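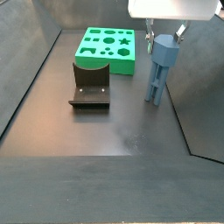 Green foam shape tray with the black stand in front of it.

Shape sorter tray: replacement pieces and cleaning

Category: Toys and learning materials
Asked on a Monday by Areti Alexiou, Prurkbridge

Our centre maintains a lending collection of 85 learning items for families with children under school age. One of these is a thick foam sorting tray in bright green, with cut-outs including a star, a large circle, an octagon and an arch. It was returned in October without its pieces, and the original packaging was discarded some time ago. I have two enquiries.

First, is it possible to obtain replacement pieces without purchasing a complete set? The cut-outs are a mixture of sizes, and several of the rounded ones are similar enough that I am reluctant to order by eye.

Second, what is the recommended method of cleaning foam of this kind between loans? Our current procedure is a wipe with diluted dishwashing liquid, but crumbs collect in the three small round holes and the cloth does not reach them.

The tray will be going to our Cetness branch next, so advice before then would be appreciated.

2 found this helpful

Answer 1 (accepted)

With regard to replacement pieces, I would advise preparing a paper template before contacting any supplier. Lay a sheet of paper over the tray, rub across it with the side of a pencil, and the edge of each opening will show clearly. Write the width in millimetres beside each one and measure the depth separately with a ruler. Foam pieces are generally cut slightly larger than the opening so that they grip, and the supplier should be told whether your measurements are of the hole or of the piece.

If a supplier cannot assist, craft foam sheets may be glued in layers to the required thickness and trimmed with a sharp knife. Our service did this for a puzzle with a missing star and it has remained in use. Please check any homemade piece against the small parts rules before it is lent to children under three. The pieces for the small round holes are the ones I would be most cautious about, and you may prefer to leave those holes empty.

For cleaning, use a soft bottle brush in lukewarm water with mild soap. Rinse thoroughly, press the water out with a towel and stand the tray on its edge overnight, away from direct sun — heaters will warp it.

Answer 2

Agree with the bottle brush. Cotton buds also work for the corners of the star. Do not use bleach as the colour will fade.

Answer 3

The toy library at Irkport had spare foam shapes in a tub last time I visited. I cannot say whether they would fit yours. Ask for Reddy at the desk.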